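Folding long garments flat on a pale table: shoulders, sleeves and a straight hem

Household and Laundry > Clothes care > Folding and storage

Posted by Nhyira Asante
Monday, 9.40 am

I should be grateful for advice on a matter of procedure. Our residential college keeps a store of long-sleeved garments which are lent to members for formal occasions and returned for folding and shelving. The present written instruction reads, in full, "fold neatly and place on shelf". It has produced as many methods as there are people following it, and the resulting piles lean.

I have been asked to draft a replacement before the start of term. The work is carried out on a broad, pale grey-white surface with a smooth finish.
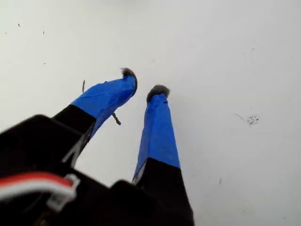
The shelves are 30 cm deep, and the finished fold must therefore measure no more than 26 cm from front to back. Most of the garments are soft and have no fastenings that would interfere with pressing them flat by hand.

There are 2 points on which I should particularly welcome guidance. The first is whether the sleeves ought to be laid down the length of the garment or crossed over the body. The second is what should be done about the neckline, where the cloth tends to stand up in points once the shoulders have been turned in. If it is shelved in that state the points are pressed into hard creases, and the garment must be ironed again before it can be issued.

I attach the arrangement under consideration for the stage before the body is folded upwards. The sleeves run down the sides towards the hem and the lower part of the body is left smooth between them.
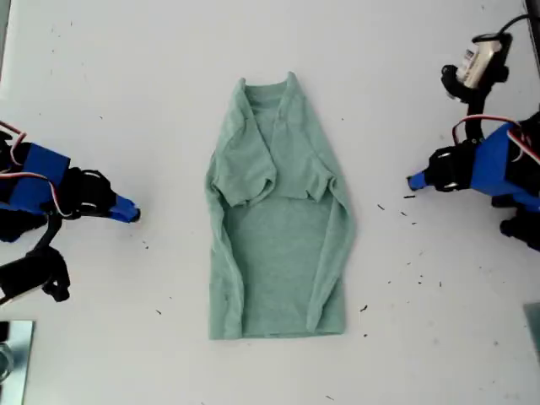 Golestani replied that the sleeves should be laid lengthways in every case. Crossed sleeves place several layers of cloth over the middle of the body, and the pile will then rise in the centre and slide. The order of work recommended was as follows.

Lay the garment face down and draw the hem straight with both hands.
Turn one side in towards the middle, from the shoulder to the hem.
Turn the sleeve back on itself at the shoulder so that it points down the garment, and smooth it from the top.
Repeat on the other side. The two edges should lie parallel.
Bring the hem up by one third, smooth the fold, and bring it up again.
Turn the finished garment over before shelving.

The sleeve should stop short of the hem. Where it is too long, the cuff is to be turned back; it should not be allowed to project past the bottom edge, where it will catch on the garment below. Bunching at the top of the sleeve is best removed at once, as it cannot be smoothed out after the body has been folded.

On the question of the neckline, Golestani advised opening the shoulder folds slightly, laying the neck flat with the palm, and closing them again. A sheet of plain tissue may be placed inside the neck where garments are to be stored for longer than a month.

With regard to the shelf, a piece of stiff card cut to 26 cm and kept at the table will give a consistent depth. The card is laid on the garment before the sides are turned in and withdrawn before the hem is brought up.

Povach
We just roll ours. Takes less room and you don't get the line across the front. May not suit a formal store, but worth trying with one or two.

Nhyira Asante
I am obliged to both contributors. Rolling has been considered previously and is not permitted under our storage rules, as the shelf labels must remain visible from the front. The lengthways method will be adopted, together with the card. I should be glad to hear from anyone who has used tissue at the neck over a full summer, and whether it required changing.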